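斯特恩赛德机房自动化项目(Sturnside)
第二阶段进展报告:开放日与现场演示

报送:蒙托亚基金(Montoya)项目管理处
执笔:Ruwan Hettiarachchi
日期:2021年5月16日

一、本期工作概述

本期的主要任务是按资助协议第二阶段的要求,在弗拉德代尔(Fladdale)机房举办一次面向同行单位的开放日,现场演示机械臂在机柜内插拔网线的流程,并收集来访人员的书面意见。开放日已如期完成。演示内容、来访情况、意见汇总和经费执行情况分述如下,后续安排见第六部分。

上一期报告中提到的两项遗留问题,一项已经解决,即机械臂底座与活动地板之间的固定方式。原先用的压板在地板接缝处会有轻微位移,现改为跨两块地板的钢制底板,搬运时需要两人操作,就位以后不再需要重新找平。另一项是线缆识别软件与机房资产台账的对接,目前只完成了读取,写回功能仍在测试,本期没有对外演示。

二、开放日组织情况

开放日共登记来访129人,来自29家单位,其中以高校信息中心、区域医院和中小型托管机房为主,另有几家做综合布线的公司。报名通知发出后名额很快报满,我们把原定的上下午两场改为全天滚动入场,每批17人,由一名工程师带队,先在会议室听二十分钟介绍,再进入机房观看演示。

机房内通道较窄,每批人数不能再多。即便如此,站在后排的人仍然看不清机柜里面的动作。我们在通道尽头放了一台显示器,实时播放夹爪附近的画面,效果比预想的好,后来几批来访者大多数时间是看着显示器提问的。下次如果再办,建议在会议室也接一路同样的信号,等候的人可以先看。

安全方面,演示区用隔离带围出,机械臂运行时带队工程师手持急停按钮。全天没有触发急停,也没有发生人员越线。上午第三批演示时有一位来访者的背包碰到了隔离带立柱,立柱倒下,演示暂停后重新开始。之后我们要求把随身包存放在会议室。

三、演示内容

演示安排了三个环节。

第一个环节是定位。机械臂沿机柜正面移动,读取交换机面板,与预先录入的端口图比对。演示用的机柜与生产环境隔离,柜内设备由扎莱瓦里(Zalevari)提供,均为退役设备,不承载业务。

第二个环节是插拔。操作员在工单系统里指定源端口和目标端口,机械臂先取下线缆,退到安全位置,再移到目标端口插入。每次插入后由链路检测程序判断是否接通,结果显示在工单页面上。

第三个环节是异常处理。我们在端口上预先装了防尘塞,让机械臂去插一个实际上被堵住的端口。按设计,夹爪受力超过阈值后应当停止并退回,同时在工单上报错。这个环节最受关注,提问也最多。有几位来访者要求重复演示,我们在时间允许的批次里做了两遍。

开放日之前,项目组在同一机柜上做了连续500次插拔试验,用来确定夹持力度和更换夹垫的周期。试验记录作为附件一随本报告提交。从记录看,问题主要集中在夹垫上。夹垫表面比较粗糙,抓得牢,但边缘容易起毛,起毛之后线缆护套在夹爪里的角度会略有偏差,插入时需要多做一次校正。
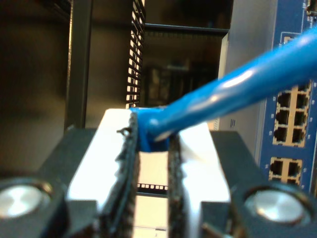
夹垫的更换目前靠人工,拆装一副需要几分钟,还要重新标定零点。我们已向供应商询问一体成型的夹垫,样品尚未到货。在新样品验证之前,仍按现有周期更换,并在每次演示或试验前检查一遍边缘。

四、来访意见汇总

意见表回收情况较好,归纳如下。

关于适用范围,多数单位认为在端口排列规整、线缆长度统一的机柜里,这套流程可以使用;线缆密集、理线不规范的老机柜则存疑。项目组同意这一判断。现阶段的夹爪需要在线缆两侧留出一定空间,相邻端口插满时动作会受限制。

关于速度,有几家单位指出,单次插拔仍然慢于熟练人员。我们在现场的答复是,项目目标是夜间和无人值守时段的变更操作,对单次时长的要求相对宽松。这一点在介绍材料里写得不够清楚,已作修改。

关于责任划分,医院来访者问得比较细:如果机械臂拔错了线,由谁承担后果,日志保存多久,能否与现有的变更审批流程衔接。我们目前能够提供完整的操作日志和每一步的图像,审批衔接还没有做。建议列入第三阶段的工作内容。

关于费用,布线公司希望看到按机柜数量计算的成本模型。项目组手头只有单套设备的采购和安装数据,暂时给不出可靠的数字,没有当场答复。

五、经费执行

本期支出主要为设备改造、试验耗材和开放日组织费用。截至报告日,第二阶段拨款已使用近八成,余款预留给夹垫样品采购和软件写回功能的测试。开放日的场地由弗拉德代尔机房免费提供,节省的部分用于租借显示器和印制材料。各科目均未超出预算,不申请调整。

六、后续安排

1. 完成资产台账写回功能的测试,并请机房运维组试用两周。

2. 新夹垫到货后重复插拔试验,试验次数和条件与本期保持一致,便于对照。

3. 选一台理线情况较差的机柜做小范围试验,记录哪些端口无法操作,形成清单。

4. 与扎莱瓦里商定退役设备的借用延期。现有借用协议到11月为止,如第三阶段获批,需要在此之前续签。

5. 有三家来访单位提出想在自己的机房试用,项目组已约了电话沟通,是否成行取决于对方机柜的尺寸和供电条件。

需要基金方协助的事项有一件:第三阶段如包含外单位试用,设备运输和现场保险的费用是否可以列支,请予明确,以便我们编制下一期预算。

附件一:插拔试验记录
附件二:来访单位名单
附件三:意见表汇总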